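Hand-held gripper for household task work – Vurnberg

Equipment > Hand tools for teaching > Grippers, two-finger

The Vurnberg listing covers hand-held two-finger grippers for people who want to find out which chores a machine could take on. A person holds the tool and does the job through it: clearing a bed, sorting small items, folding, picking up. If a chore can't be done with two padded fingers in a patient human hand, a robot arm with the same fingers won't manage it either. That makes the gripper a cheap first test before any arm is bought.

Grippers of this type have black fingers with blue pads on the inner faces. They can be used singly or as a pair, one in each hand.
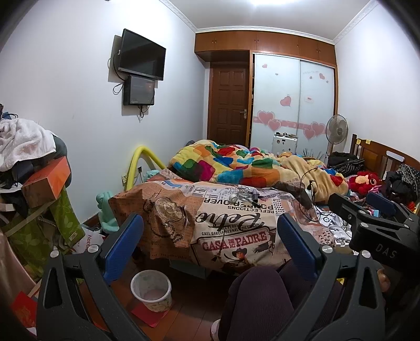 Gripper at the foot of a bed, small items and cables on the cover.

What it can do now

Customers ask us whether household robots are ready. For single, well-defined jobs in a tidy room, partly. Moving a cup from a counter to a shelf is a fair request. Towels can be folded slowly if they start out flat. Bedrooms are harder – very little in them is rigid and the layout changes every day.

At our Flenedau workshop we sort chores into 2 groups. The first is pick and place: solid objects, clear surface, known destination. The second is everything with fabric, cord or clutter in it. Most of what people want done at home falls in the second group, and we would advise against buying an arm for it yet.
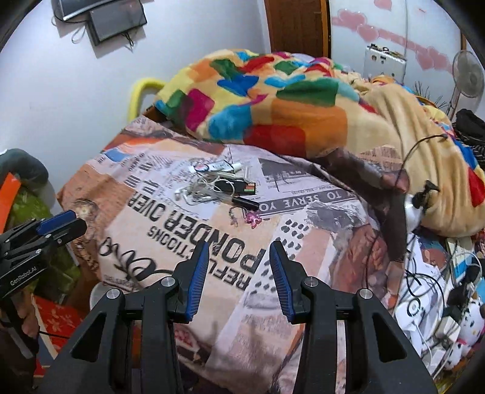 Cords remain the hardest item on our chore list. A machine has to decide where one ends and the next begins before it can lift anything, and pulling on the wrong loop moves whatever else is touching it. Earphone cables coiled loosely in a pile with a white tube on top, on a sheet covered in newspaper print, make a good trial piece for this reason. The printed lettering gives a vision system a lot of edges that don't belong to any object. We suggest trying the same pile on a plain sheet first, then on the print, and comparing the two.

Shop-floor use

Small shops generally get further than households. Parts come in known shapes and the bench can be cleared. Kitting, bin sorting and loading a tray are all reasonable jobs to try. Wiring and bagging are not there yet.

Trial plan

The Kukby trial plan is sold separately and runs for 6 weeks. It includes a chore checklist, a log sheet and a review of your results by our staff. We recommend 1000 attempts at a single chore before moving to the next. Customers who spread their time over many chores tend to end up with too little of each to judge.

Prices

Hand-held gripper, pair: 1700
Kukby trial plan: 1000
Replacement pads: on request

Prices are in dollars and don't include shipping. Orders placed before noon are packed the same afternoon. The workshop is closed for the second half of December.

Sales and repairs: Papadopoulos Equipment, Flenedau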